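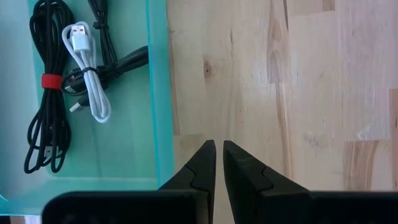
Cable Amnesty at Hurnholm: your questions

What is it?

A big, cheerful swap for all those leads living at the bottom of your drawers! Bring the ones you don't need, untangle them with us over a cup of tea, and go home with the one you've been hunting for. Last October we rehomed 372 cables in a single afternoon, and I'm still delighted about it.

What can I bring?

USB leads of any age, chargers, HDMI, headphone extensions, old printer cables. Black, white, long, short, we love them all. Please leave mains extension reels at home, and anything with bare wire showing.

How should I bundle them?

Loop the cable loosely, bring the loops together and put one strap round the middle. A bright strap is brilliant for this — red on a black cable is easy to spot in a full tray. Short leads often need no strap at all, just fold them into a long, narrow coil with the plug where you can see it.

Do I have to buy straps?

Not at all. Hair bobbles, garden ties and the twisty bits from bread bags are all fine.

Why trays and not a box?

Oh, do try it! In a deep box everything sinks and knots itself together. A shallow plastic tray lets you lay the bundles side by side, and if it's see-through you can check what's in it from the side too.

Can I keep a long cable and a short one together?

Yes, as long as each has its own bundle. Two cables in one strap is how my own Moges drawer unit got into such a state (17 leads, one knot, a whole evening).

I've no idea what my cable is for. Can you help?

We'd love to. Bring the gadget along if it's small enough to carry, and we'll try the plugs until one fits.

Where do I ask about anything else?

Leave a note for Parveen Memon at the Hurnholm front desk, or ring extension 408.

Page last updated 02/11/2024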